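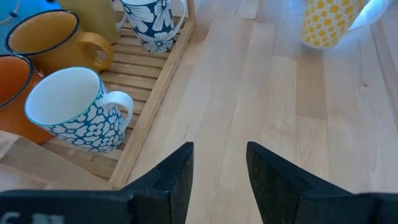 Six in the morning and Svyatoslav Polishchuk is already sweeping. Wet leaves, bottle caps, one sock. The wall at Oyelaran Park faces east, so you either play early with the sun on your neck or you play late, when it bounces off the apartment windows across the street and straight into your eyes. He likes early.

"You hit it with your hand," he told me, when I asked him how to explain one-wall handball to somebody who grew up on tennis. "That's the explaining." Then he hit it. I didn't get anywhere near it.

One wall. One small rubber ball. Painted lines on concrete, 20 feet wide, 34 feet from the wall back to the long line. No net, no racket, and no court fee in Plelarmont at least, where the game has been played at Oyelaran Park for longer than most of the regulars can remember and where it very nearly stopped.

## The slow years

It didn't stop all at once. The older guys had knees. The younger ones had phones, or jobs, or moved over to Geltolness where the rents were better. Then the pickleball people came, and I say that with love because I play it too, and two of the four handball courts got new lines and portable nets. Fair enough. They were filling the courts and handball wasn't.

By the bottom of it there were 7 regulars. Same faces, same jokes. You can only lose to the same man so many times before you start sleeping in.

Thodoris Politis was one of the seven. He teaches middle school gym, he's built like a mailbox, and he has the best left hand in the county, which he'll tell you about. He got tired of it being seven. So in September he started bringing balls to school and letting kids hit against the back of the cafeteria at recess. No lesson plan. No sign-up sheet. Just a bag of blue balls and a wall.

"First week they slapped it at each other," he says. "Second week they're arguing about lines. Once they argue about lines you got them."

By spring some of those kids had found the park, and a few had dragged a parent along. The parents are the part he didn't plan on. Plenty of them had played as kids and forgotten they could.
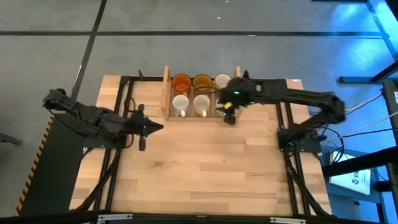

So now there's a league. Singles ladder on weekday mornings, doubles in the evening under the lights, when the lights work. There are 192 names on the ladder as of this writing, though Politis admits a good chunk of those are cousins who came once. You challenge up to three spots above you. Lose and you stay put, win and you swap. Games go to 21. Balls are shared, gloves are not.

The ladder itself is a long sheet of plywood hung on the fence, with names on little hooks. Somebody offered to put it on an app. Polishchuk said no before the sentence was over. He wants people standing in front of it. That's where the trash talk happens, and the trash talk is half the sport.

I got challenged twice in my first week, once by a twelve year old. I won't be giving the score.

## What it does to your hands

They hurt. Let's get that out of the way. The small blue ball is softer than the hard black one the old timers swear by, but an hour of it on a cold morning and your palms feel sunburned. Soak them in warm water before you play, a lot of the regulars do. Thin gloves help. Padding helps more but you lose the feel of the ball, and then you're just swatting.

The bigger surprise is the off hand. Tennis players show up with one good arm and one arm for tossing. Doesn't work. There's no backhand in handball, so a ball to your weak side gets hit with your weak hand or it doesn't get hit at all. Polishchuk makes every new player go a full game with the off hand only, and its ugly. Whiffs. Balls over the fence. People laughing at themselves, which he thinks is the point of it.

After that, footwork. You want to be low, side-on to the wall, and moving before the other person has finished the swing. Good players hardly seem to run. Polishchuk is fifty-something and covers the court like he's strolling to the mailbox, and I'm diving around behind him bleeding from one knee.

Then the killer. Hit the wall so low that the ball rolls out with no bounce to speak of. Everybody wants to hit killers from day one and everybody should wait a month. Serve deep, keep it deep, make the other person hit from behind the long line. Boring wins a lot of games at Oyelaran Park.

## Geltolness, again

Every ladder needs an enemy. Plelarmont's is four miles up the road. Geltolness has six courts, all resurfaced, plus bleachers and a water fountain that works, and for years their players didn't bother coming down.

This summer they came down. Twelve players a side, a mix of ages, best of everything. The crowd was 300 by Politis' count and he counted twice, with people sitting on coolers and one family watching from the roof of a van. Plelarmont lost the singles badly. Won the womens doubles. Then split the juniors, and it came down to a men's doubles match between Polishchuk and Politis and a pair of brothers half their age.

It went 21–19. It went the wrong way. Polishchuk got to game point on a killer from his knees, and then the next serve went long by a hair, and everybody on our side of the fence saw it land in. I still think it was in.

There's a rematch planned, at their place. Polishchuk has been practicing his serve since, mostly alone, mostly before seven. Politis has been practicing his complaints about the call. 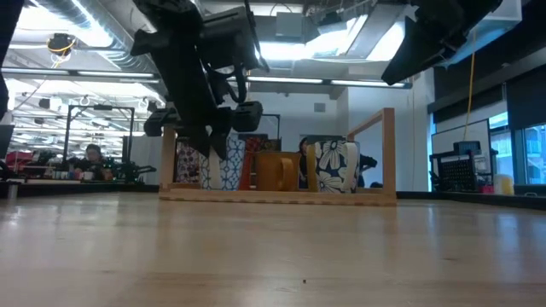

## If you want to try it

- **Where:** Oyelaran Park, the Plodard Street side. Two courts, the ones closest to the basketball hoops. The gate sticks, lift and push.
- **When:** Mornings from 6 to 9 for singles. Evenings for doubles, start time depends on who's off work.
- **What to bring:** Court shoes with some grip, water, light gloves if you have them. Eye protection – any racquetball pair is fine, and juniors have to wear them.
- **Balls:** There's a bag. Put them back in the bag.
- **Cost:** Free. The ladder is free too.
- **Getting on the ladder:** Ask for Politis, or write your name on a tag and hang it on the lowest empty hook. You'll be challenged by the weekend.
- **Rain:** If the paint is wet, no play. It gets slick fast and there's been one broken wrist already.

New players usually get a warm-up game with somebody near the bottom. Right now that's me.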